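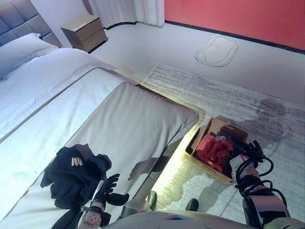

Home | Bedroom | Laundry | Storage | Ask a question

Clothes at the foot of the bed: questions we keep getting

Do I need a bench at the foot of the bed?
No. Shops will tell you it finishes the room. What it mostly does is collect clothes at knee height. If you have to sit down to put your socks on, fair enough, get one.

Isn't a storage bench the answer, then?
I doubt it. I had one with a lifting lid for three years. You have to clear the top before you can open it, so the clothes stayed on top and the inside held a blanket I'd forgotten I owned.

Does a basket on the floor work any better?
A bit, if it stands within arm's reach of where you undress. Mine was by the door at first and it might as well have been in Seltberg. Leave the lid off.

Woven or plastic?
Woven looks nicer and snags knitwear. Run an old pair of tights round the inside before you buy. If they catch, so will your jumper. The ones described as "smooth finish" are no guarantee.

Should I sort colours in the bedroom?
People swear by 2 baskets. I tried it in June and ended up with reds in one and everything else in both. One basket, sorted at the machine, has been less bother. Do keep a new red top away from anything pale until you know whether it runs.

What about things worn once?
Hang them up or wash them. The "halfway pile" is just a pile. A dark jumper left on a pale bench also sheds fluff, and you'll be going over the cushion with a lint roller.

Are bed runners worth it?
They're sold as protection for the duvet cover. Mine slides off by morning and needs washing as well. Vlasta Ristić wrote in to say hers keeps the dog hair off. I'd sooner wash the cover.

How often should I empty the basket?
Before it's heaped. I don't believe in fixed days.

Contact: Rekstead Home Notes | © Rekstead | Last changed 2019-08-10 | Back to top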